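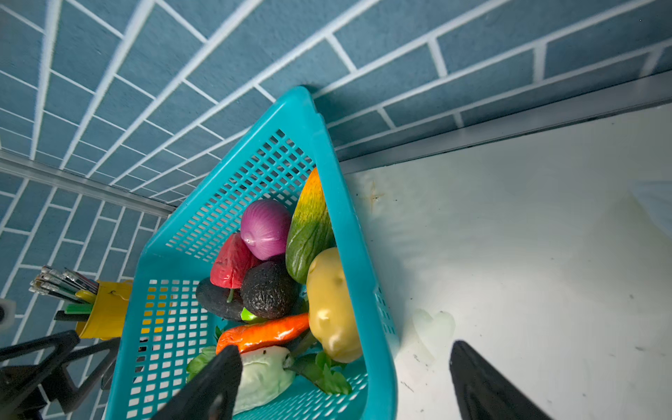 Le panier turquoise et ses légumes en plastique, vus depuis le poignet du bras.

01/11/2025

Bon, je m'y remets, parce que si je n'écris pas le soir même je mélange toutes les séances. Journée entière de téléopération, donc, avec moi aux manettes du matin jusqu'à la fermeture du bâtiment, et je sens encore dans les pouces chaque petit mouvement de pince. Je ferme les yeux et je vois des légumes. Surtout l'oignon violet, va savoir pourquoi, il brille tellement !

La tâche du moment, sur le papier, un enfant de trois ans la fait sans y penser : prendre un légume, le mettre dans le panier, recommencer, et puis tout ressortir. Sauf que l'enfant a une main et que moi j'ai deux doigts noirs qui s'ouvrent et se ferment, et un petit retour vidéo dans lequel je dois deviner la profondeur. Au début de Conevo (c'est le nom du projet, je le note pour la moi du futur qui relira ça dans dix ans), je regardais tout le temps la table directement. Maintenant je me force à ne regarder que l'écran. Si je triche avec mes yeux, le modèle, lui, n'aura pas la même information, et il apprendra des gestes qu'il ne peut pas comprendre. Ça paraît évident écrit comme ça, il m'a quand même fallu tout le mois de février pour m'y tenir.

Ce matin j'ai enregistré l'épisode 1000 de la série. J'aurais voulu un truc un peu glorieux et j'ai eu une carotte qui m'a échappé deux fois de suite, avec un gros soupir que j'espère ne pas avoir dans le micro. Je l'ai gardé quand même, l'épisode. On avait longtemps jeté toutes les prises avec un raté dedans, et le résultat c'est que le bras, dès qu'il loupait quelque chose tout seul, restait planté là comme un piquet. Alors maintenant les rattrapages, on les garde, à condition que je reparte proprement et sans paniquer. Je panique encore un peu, mais proprement.

Pour mémoire, mes ennemis du jour : la pomme de terre, trop grosse et toute bosselée, qui roule dès qu'on la pince de travers. Le bouquet de feuilles vertes, qui se laisse attraper par n'importe quel bout et qui s'accroche ensuite aux voisins. L'avocat, par contre, un amour. Avec lui je descends droit, je ferme, je remonte, et j'ai l'impression d'être une grande pianiste.

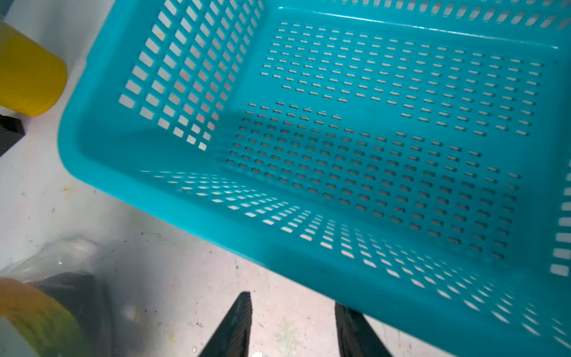
Atelier Mthembu – Équipe Apprentissage par démonstration

L'après-midi, changement de programme : le panier tout seul. J'adore et je déteste cette partie. Il faut approcher la pince du rebord, l'attraper bien comme il faut, incliner, reposer sans claquer. Avec tous ces trous partout, j'ai la manie de viser une ouverture de la paroi alors que le rebord est bien plus confortable, et une fois sur deux je me retrouve avec un doigt coincé dans le plastique et un panier qui me suit comme un chien. J'ai fait 14 prises correctes d'affilée après le café, et puis plus rien de bon pendant une demi-heure ! La fatigue, je pense, ou le fait d'avoir remarqué que ça marchait.

Il y a aussi une chose que je voudrais retenir sur la vitesse. Quand je vais lentement, je fais plein de micro-corrections, ça tremblote, et en relisant les trajectoires on dirait que j'ai froid. Quand je vais un peu plus vite, le geste est plus joli, plus franc. Du coup mes meilleures démonstrations sont celles où je pense à autre chose (aujourd'hui, à la soupe). Les personnes qui utilisent Broseven pour trier les épisodes me disent qu'elles reconnaissent les miens sans regarder l'étiquette, à cause de ma petite hésitation juste avant de fermer la pince. J'ai été vexée cinq minutes et ensuite je me suis surprise à la faire en ouvrant mon casier.

Ce soir avant de partir on a lancé le modèle de la semaine, celui entraîné sur 2129 épisodes. Il a cherché un moment au-dessus du panier, il a fait MON hésitation, exactement la mienne, et il a pris le poivron rouge. C'est très bizarre de voir sa propre manie dans un bras en métal. J'étais fière et un peu gênée, comme quand on entend sa voix sur un répondeur. Au deuxième essai il a serré du vide avec beaucoup d'assurance, mais bon.

Il reste 200 épisodes à faire avant l'envoi à Kovow. Demain je commence par les feuilles vertes, pendant que j'ai encore de la patience, et je donne un coup d'éponge sur la table, elle en a bien besoin. Penser à reprendre mes mitaines et à racheter des poireaux, des vrais.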